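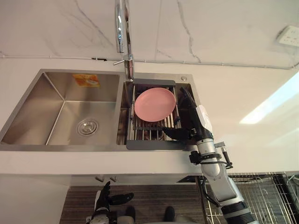

Duda

Questions I get about the Torkton open-water swim

I've done this swim nine times now and my inbox fills up every April, so I finally put the answers in one place.

How far is it?
The long course is 2000 meters, out past the Grarnent buoy and back along the shore. There's a 200-meter splash for kids and nervous grown-ups (I started with that one!).

Do I need a wetsuit?
Nope, but most people wear one. I swam without one my first year and my teeth chattered through the whole awards lunch.

When does sign-up close?
May 9, 2024, at midnight. Please don't email me at 11:58 – I don't run the thing, I just love it.

Where do I park?
The Sidero lot fills up early. I leave my car by the ball fields and walk down in flip-flops, then stuff them in my gear bag.

What if I get tired out there?
Roll on your back and wave an arm. A kayak will come over and you can hang on to it as long as you like. You're still in the race if it doesn't tow you.

Are there cutoff times?
For the long course, yes – 75 minutes. The kids' swim doesn't have one.

Can I pick my own number?
Sadly no, they come in the packet. Mine was 1587 last year and it took up my entire arm.

Is there food?
Yes! Chili, cornbread and way too many brownies. Bring cash for extra bowls if your family's coming along.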